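**Best way to cover a worktable and mark off sections that will stay put?**

Posted 15 March 2025 by Montes

Hello everyone, and thank you in advance, because this board has already saved me from ruining a deck and a bathtub. I have a big old table in the back room that I use for everything – gluing, sorting, mending, wrapping parcels in December – and I finally got tired of scraping it clean. So I bought a roll of brown kraft paper and covered the whole top, and then I got ambitious and ran blue painter's tape across it to make sections. The idea is that each section gets one job, so whatever is drying or waiting for a part has its own spot and I stop shoving it all into one heap.

I love it when it's fresh. The trouble is that the tape doesn't last. The strip nearest to where I stand goes first, I suppose from my sleeves, and then the ends go ragged and I'm picking little blue bits off everything. When I try to pull a strip up and straighten it, the top layer of the paper comes with it. My lines also never come out square, which bothers me more than it should.

Is there a better tape, a better paper, or some trick to putting it down? I'd like to stay under 20 dollars if I can. I also keep a small wire rack on there, brass colored with white tips on the rods, and I'm wondering if the tips will leave marks on the paper or if I'm worrying over nothing.
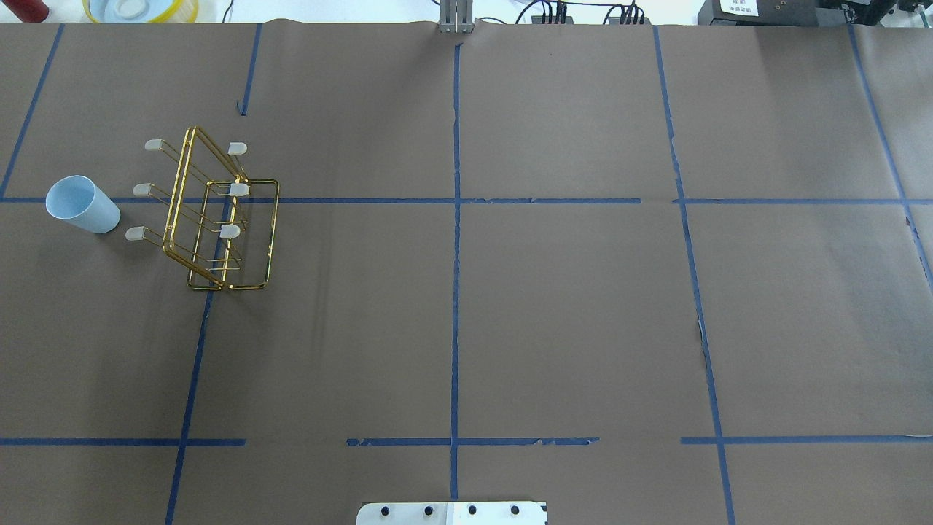
I should add that I don't need it to be pretty, only to get through a month or two before I start over. My sister-in-law gave me a vinyl mat and I've tried to like it, but you can't write on it, and I write on my paper constantly – dates, measurements, who I owe a phone call.

---

**Fader**

I did this for years on a sewing table, so let me ramble a little. Painter's tape is made to come off, and paper sheds fibers, so the two of them never really hold on to each other. Before you lay a strip, wipe the paper with a dry cloth, then put the tape down in one go without stretching it. If you pull it tight it wants to shrink back, and that's when the ends lift. Then rub the whole length hard with the back of a spoon. I mean really rub it!

For the torn ends, cut with scissors and round off the corners a tiny bit. A square corner catches a sleeve every time. And when a strip does go bad, don't peel it. Lay a new one right on top and move on with your day.

For straight lines, measure in from both edges of the table and make a pencil tick at each end. Don't trust the edge of the paper, mine was never cut true. I snapped a chalk line once and it worked beautifully, but I had blue dust on a white blouse, so I went back to pencil.

As for the rack, I wouldn't worry. If you're nervous, set it on a scrap of the same paper and change the scrap when it looks tired.

---

**Aren**

just use a marker and a yardstick, no tape no problem. new paper when its full

---

**Sutus**

Aren has a point, but I like tape because you can change your mind about the sections, and I change mine a lot. What helped me was the paper more than the tape. The thin packing kind wrinkles as soon as the room gets damp, and once it wrinkles the tape has nothing flat to sit on. Ask at a paint store for the heavier paper they sell for covering floors. It costs a bit more, but you can fold it over the table edge and tape it underneath, which keeps the top nice and snug.

Let it lie flat overnight before you mark anything, too. Paper right off the roll is still trying to curl. I put a few cookbooks on the corners and go to bed.

---

**Montes**

Oh, these are wonderful, thank you all. I'm going to try the spoon this evening on the strips I have, and I'll look for the heavier paper when this sheet gives out. Aren, I may end up doing it your way along the front edge, where my sleeves are!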